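Trukent compra dos células robotizadas para desmontar ordenadores

La empresa de reciclaje electrónico Trukent ha aprobado la compra de dos células robotizadas para recuperar piezas de ordenadores de sobremesa. El presupuesto es de 419.000 euros.
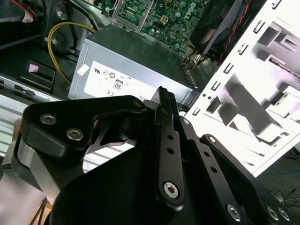 El contrato incluye tres años de mantenimiento y se pagará en cuatro plazos. Barbieri suministrará los brazos y Datska, los útiles de fijación. Las pruebas se hacen con equipos de oficina corrientes, como uno con placa Dell y el zócalo del procesador vacío.

«Lo caro son los útiles y las horas de ajuste», explica Syahrul Ong, responsable de compras. Esa partida se lleva alrededor de un tercio del total.

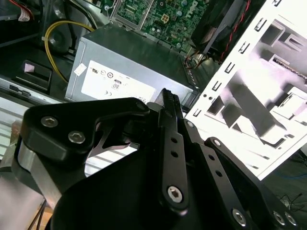

Trukent pidió también oferta a Hekura, que quedó fuera por el plazo de entrega. La primera célula llegará en noviembre - la segunda, cuando termine la obra eléctrica de la nave.

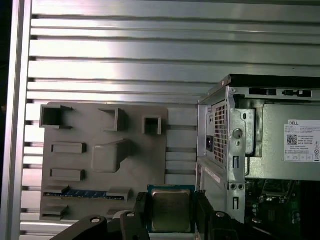
Un procesador entre los dedos de la pinza, junto al soporte con un módulo de memoria.

Tshepo Swanepoel, jefe de planta, ha pedido reservar dinero para dedos de repuesto y para formar a los dos turnos.
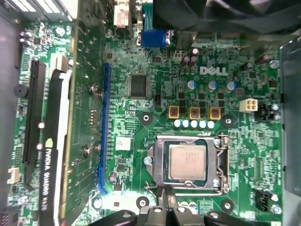 La dirección revisará el gasto antes de autorizar el último pago.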